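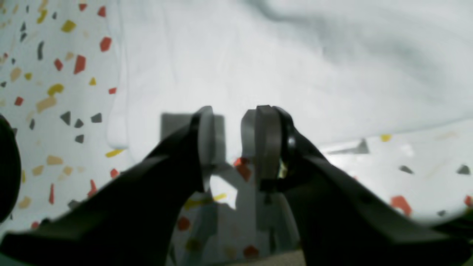
The gray block between the two fingertips.

October, 9:40 at night, kitchen table

I have to get this down while I still have it, because today was one of the best teaching days I've had in years and I barely did any of the teaching!

So. The oral history unit. Back in the summer Benedicta Agbeko and I agreed to swap the eighth grade research paper for interviews, and I've been worrying about it ever since. The old paper was safe. You got your outline, your note cards, your five sources, and everybody knew what a B looked like. The new plan was that each kid would find one person over 60 and record a conversation about work, any kind of work, then turn it into a piece somebody would want to read. I wrote the rubric four times. The fourth one fits on half a page and I'm proud of that.

Today they read their openings aloud. I had told them 70 words, no more, and no starting with the person's birthday (I have read enough papers that start with a birthday). A boy in the second row who hasn't volunteered since school began went first. His grandmother packed fruit at Odska for most of her life and his opening was just her hands, how she still turns an orange around before she puts it in the bowl. The room went so quiet. Then a girl by the window said, "Wait, did she get to keep the bad ones?" and they were off. Where did the bad ones go, who decided, did anyone get in trouble. He didn't know! He wrote all of it down to ask her. I could have danced.

That's the thing I want to remember. The questions came from them. I've spent whole units trying to get kids to ask a follow-up question, with posters and sentence starters and that awful worksheet with the ladder on it, and today they were asking them over each other because they wanted to know.

It wasn't all like that. Fourth period was flat. Three of them hadn't done an interview, one had lost the recording, and I talked too much to fill the gap. I could hear myself doing it. Tomorrow I'll put them in pairs first and keep my mouth shut for ten minutes by the clock.

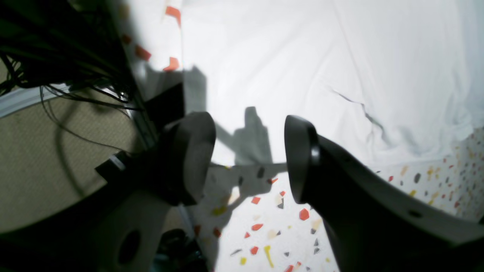 Malachy Madigan stopped in at lunch and asked how I plan to grade it all, which is a fair question and I didn't have a good answer. He does the math - 610 words a piece if they stick to the limit, two full classes, plus the transcripts. I said I'd skip the transcripts. He said then how will you know they did them? I said I'd sit with each kid for five minutes and ask what surprised them. He looked doubtful, but he also asked if his own homeroom could come hear the finished ones, so I'm counting that as a win.

He's right about the spelling, though. I've been so keen on the voices that I let the drafts go by without a mark on them. Tomás Hennessy used to do a thing where he read a paragraph back to the kid exactly as written, every missing comma and all, and let them wince. I might try it with the braver ones.

Parent email in the afternoon, a long one, wanting to know whether this would get her daughter ready for high school. I started a stiff reply and deleted it. Then I just told her what her daughter did today: she cut her first paragraph completely, on her own, after hearing somebody else's. A kid cutting her own paragraph! In October! I don't know what ready means if it isn't partly that. I said she's welcome to come in and listen, and I meant it.

Things to do before I forget:

Ask the library about the display case for the end of the month.
Call Róisín about the Taltura recordings, she said there's a box of old ones from the mill families and we could borrow a few.
Find out who has the good microphone. I think Yoga Wijaya signed it out.
Permission slips, again, for the six who swear they turned them in.
Buy pens. Where do the pens go?

Benedicta called just now and her classes had nearly the same day, except hers all want to interview the same man, who ran the Guillot bakery and apparently never says no. She's making them draw names. We stayed on the phone so long that my tea went cold and I've had to make another. We're going to swap a few pieces next week so that each group hears from kids they don't know, and neither of us is going to put names on them.

I also want to do my own. It seems only right. My aunt is 83 and drove a school bus, and I've never once asked her what the first morning was like. I'll call her this weekend, and I won't start with her birthday.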